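Kokstead Opens Equipment Planning Program for Two-Arm Bench Cells

By Kokstead Press Office
Saturday, October 6, 2018
21 shares | 0 comments

GETCOMBE. Kokstead has opened orders for Morkirska, a planning and purchasing program for buyers of two-arm bench cells. It covers site survey, task review, hardware quotation and a spares schedule, and is sold separately from the cells.

The task review is carried out on goods of the kind the buyer handles. It records the part, the container and the reach required of each arm, and the results set the gripper specification in the quotation. Light packing and desk-supply sorting are the first task groups on the list.
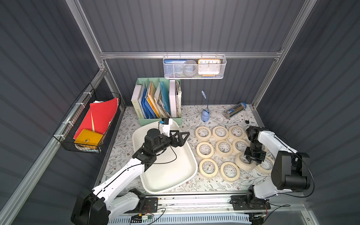 Masking tape rolls and a white plastic tray at the bench.

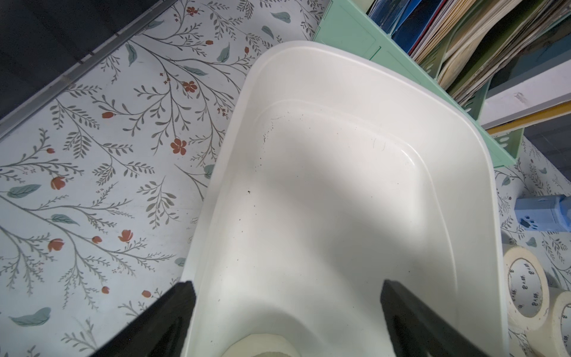 Budget figures are issued in two parts. The capital sheet lists arms, mounting rail, enclosure, wrist cameras and controls as separate lines. The operating sheet covers replacement fingers, cables and service visits, calculated per 1,000 hours of running time. Buyers may defer the enclosure line if an existing guarded area meets the survey requirements.

The survey fee is $922 per site and is credited against any cell ordered within 35 days of the report. Quotations issued under the earlier Pirihi price list in July stay valid until their printed expiration date and cannot be combined with the credit.

Survey requests are accepted through the Kokstead sales office in Getcombe.

Related
Pirihi price list: notes for existing customers
Spares schedules for bench cells
Getcombe sales office: change of hours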